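Mar 17, 2021
By the Vuststead Kitchen Project team
4 min read

Progress report: community cooking classes and recipe boxes, second reporting period

We have a lot to tell you this time, and nearly all of it is good. When we sent the last report in September we had a stove that leaned, a waiting list and a promise from Sasum to sell us dry goods at cost. Since then the classes have filled, the recipe boxes have gone out every week but one, and people have started sending us photos of their dinners, which we love more than we can say in a report.

Recipe boxes first, as that is where most of your grant went. We packed and delivered 486 boxes between the start of the period and the end of last month. Each one holds the dry and fresh ingredients for two meals, a printed recipe card and a small bag of spice. The lentil and squash box was the runaway favorite (we had to order squash twice in the same week!), and the one with the barley soup was the least loved, mostly on account of how long barley takes on a weeknight. We've swapped the barley for small pasta and kept everything else the same.

The week we missed was the week of the ice. The van couldn't get up the hill at the north end of Vuststead, and we didn't want to leave food on doorsteps overnight. Every household on that route got a double box the following week, and the extra cost is in the transport line of the budget sheet.

Classes moved online for most of the winter, and we went in nervous. Would people really chop onions along with a screen? They would, and they did, and they brought their kids and their mothers-in-law with them. We ran 39 sessions. The format we settled on is an hour long, with the first ten minutes given over to getting everything out on the counter and the last ten to eating and talking. The chat at the end often ran over, and we let it.
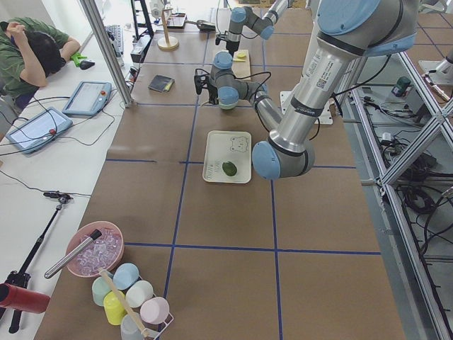 Knife skills turned out to be the subject people asked for most. We had planned a single session on it and ended up giving it four, with one just for left-handed cooks, who told us they had spent years being shown everything backward. The handout from that session has been passed on well beyond our own group — we had a request for it from a senior center two counties over.

The recipe cards have had a full makeover. The first set used type that was too small and listed the ingredients in whatever order we had thought of them. The new ones, printed by Stukura, list them in the order you use them, with the measurements in cups and spoons and a larger type size. They also have a wipe-clean finish, so they can live next to the stove. We printed 350 of the starter set and have a few dozen left. A Spanish version is laid out and waiting for a last read.

Some things are behind. The spice garden at the back of the hall is still a plan on paper, as the raised beds we ordered from Xu were delayed and then arrived in the wrong length. The right ones are promised for spring. We also said we would survey every household at the halfway point, and we only reached the ones who come to class. Paper forms with a return envelope are going into the boxes next, and we'll share what comes back, grumbles included.

Spending is close to plan. Packaging cost more than we budgeted, printing cost less, and the two nearly cancel out. We underspent on room hire with the classes online, and we'd like your agreement to move that money to a second set of pans for loan. Several people have told us they cook everything in one small pot, and a proper skillet would open up half the recipes on our list.

For the next period we want to try a bread class, which we have put off because of the timing. Dough doesn't fit in an hour. Our idea is two short sessions on the same day, one for mixing and one for shaping and baking, with the afternoon free in between. We tested it among ourselves and the loaves came out lopsided and delicious.

The budget sheet and the list of recipes used so far are attached. Please let us know about the room hire money by the end of the month if you can, as the pans are on sale until then.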